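NALTOSERO RESIDENTS' ASSOCIATION

Minutes of the November meeting, held after the visit to the Dultano demonstration rooms

Present: eleven members, with one guest from the Berkenmont branch. Apologies were received from three members.

1. Minutes of the last meeting
Agreed without changes.

2. Report on the visit
Members saw the household robot at work in the living room set. The session began at 2 p.m. and the task shown was tidying the sofa. Dultano staff said the robot does the same job for every group and that the cushions are ordinary shop ones. 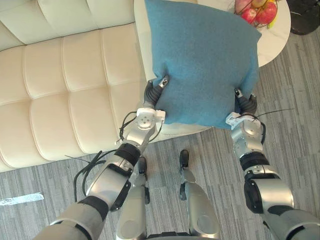

Blue cushion held in both grippers above the round table.

Members asked whether it could manage with one arm. Staff replied that small cushions can be lifted that way but that two arms are used for anything soft and wide. The machine has two legs and two arms, and several members had expected something on wheels.

The question of cost was raised. Dultano does not sell to private homes at present. Hire for a public event is 2,000 for the day, to include two staff, or 1,000 for a half day. Transport is extra beyond Naltosero.

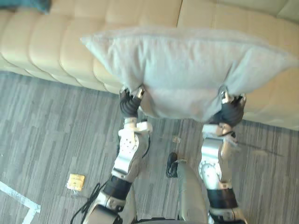

One member asked what would happen if a pet or a small child came close. Staff said a person stands by the stop button during every demonstration and visitors are kept behind a line. The member was not fully satisfied and asked for this to be put in writing. Secretary to write to Dultano.

The guest from Berkenmont said their branch would share the cost of a half day if the date suited both.

3. Open day
Agreed to ask for a half day in the spring, subject to the reply on safety. The Jemal Hall holds 80 seated, so entry will be by ticket. Tickets to be 5 each, under-twelves free. The hall's small room is already let in the mornings and we would need the main room from noon.

Action: Secretary to check free dates with the hall.
Action: Chair to speak to Berkenmont.

4. Any other business
The side gate is still sticking. Carried over to the next meeting.

The meeting closed at 5.40 p.m.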